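印刷する | この記事をメールで送る

短編

棚の前

12月 文・投稿欄

プランナーの名前はPruvementといった。納入元のJannessの資料には「迷わない」と太字で書いてあり、私はその二文字ぶんの太字が最初から気に入らなかった。迷わないものを、私は信用したことがない。

仕事はパスタの袋だった。斑点のある天板の上に袋が寝ている。それをつかみ、持ち上げ、決められた向きに置き直す。人間なら電話をしながらでもやる作業で、だからこそ実演に選ばれたのだろうと思う。見ている側が、できて当然だと思ってくれるから。

午後三時過ぎ、私は手首のカメラの映像を開き、隣の窓に認識側のNesterの出力を並べた。Nesterは袋ごとに確信度を出す。橙色の大袋に0.97。赤いスパゲッティに0.96。黄色い細身に0.98。どれも立派な数字で、立派すぎて、読んでいるうちに株の広告を見ているような気分になった。
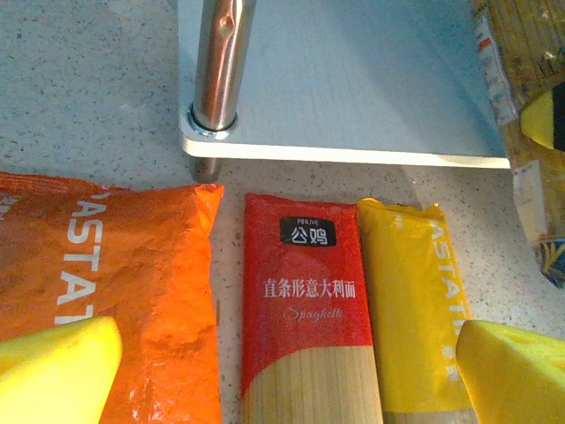
0.98というのは何の0.98なのか。先週、私はJannessの担当にそう訊いた。袋である確率なのか、黄色い袋である確率なのか、つかめる確率なのか。担当は少し黙ってから「総合的なものです」と答えた。私は手帳に「総合的」と書き、その下に線を引いた。

ログは204行あった。把持の計画を一回立てるたびにこれだけ出る。そのうち意味のわかる行が14行、残りは座標と時刻だった。上から順に読んでいくと、途中に一行だけ、ほかと書式の違うものが混じっていた。

「reorder: skip」

並べ替え、飛ばす。私はコードを検索した。reorderという関数はある。skipという状態もある。しかし二つをコロンでつないで出力する箇所がどこにもない。ビルドし直しても出た。ログの水準を下げても出た。位置だけが変わり、前は中ほどにあったのが、今度は終わりの近くにいた。

「古いバイナリでしょう」と上司は言った。

そうかもしれないと思い、全部消して入れ直した。6時間かかった。昼に食べるはずだったパンを夜に食べた。

入れ直したあとの最初の計画は、拍子抜けするほど素直だった。左のアームが下り、右が待つ。衝突判定は緑。私は実行の確認を押し、指をキーの上に置いたまま、止める用意をしていた。この癖は前の職場でついた。前の職場のソフトも、迷わないという評判だった。

アームは袋の上で止まった。

エラーはない。目標位置との差は許容内。グリッパは開いている。閉じる命令だけが出ていない。八秒たって、ログに一行増えた。

「reorder: skip」

私は席を立ち、囲いの外から袋を眺めた。並びに変わったところは見つからない。並べ替える必要があるとも思えない。もっとも、必要があるかどうかを私が何で判断しているのかと訊かれたら、やはり総合的にと答えるしかなかっただろう。

翌日、Jannessから返事が来た。件名は「仕様です」。本文には、Pruvementは将来の作業効率を見越し、現在の指示を保留する場合がある、とあった。将来とはいつか。誰の作業か。保留はいつ解けるのか。三つとも質問にして送り返した。返信は自動のもので、お客様の声を今後に活かすと書いてあった。今後というのも便利な言葉だ。

実演の朝、客が来る前に、私はプランナーを切った。かわりに自分で書いた手順を入れた。座標を直接並べただけの、知性のかけらもない手順だ。棚の前に袋を並べ、一つずつ、番号の順につかむ。袋が指一本ぶんずれていれば失敗する。失敗の理由は誰にでもわかる。私はそれで満足だった。
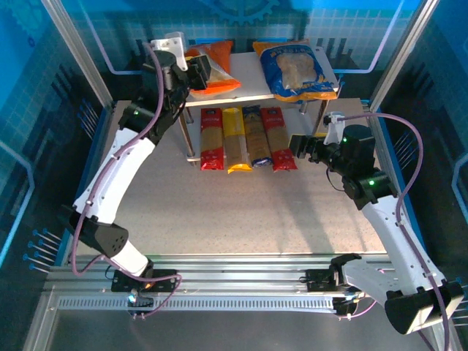

棚の手前に並ぶ四つのスパゲッティと左右のアーム

客は腕を組んで見ていた。私の手順は最初の袋をつかみ、次をつかみ、三つ目もつかんだ。「やはり賢いですね」と客が言い、上司がうなずき、Pruvementの資料を一部渡した。私は訂正しなかった。訂正するには、知性のかけらもないものについて長い説明をしなければならない。

四つ目の手前で、アームが止まった。

私の手順に、止まるところはない。待ち時間も条件も書いていない。画面には自分の打った座標がそのまま並び、プランナーのプロセスは一覧のどこにもなかった。客はまだ感心した顔をしている。慎重なんですね、と言った。

「ええ」と上司が言った。「考えているんです」

八秒を数えてから、私はログを開いた。私の手順にはログを出す機能もない。ファイルがあった。一行だけ入っていて、私は読む前に、まず更新時刻を確かめた。一時間先の時刻だった。時計の設定が違うのだと思った。今でもそう思っている。夕方、天井の灯りを落とす前に、もう一度だけ設定を見に行った。合っていた。

コメント(4)

匿名
サマータイムの処理では? と書こうとして、日本の話だったと気づいた。

夜勤明け
「総合的なものです」で声が出ました。うちの納入元もまったく同じことを言います。確信度の定義を文書でくださいと頼んで、もう長いこと待っています。

通りすがり
結局その一行に何と書いてあったのか、はっきりさせてほしかった。ぼかして終わるのは好みではないです。前半のログを読むところは好き。

元組み込み屋
プロセス一覧にないのは、別のマシンで動いているだけでしょう。まずケーブルを抜いてから怖がってください。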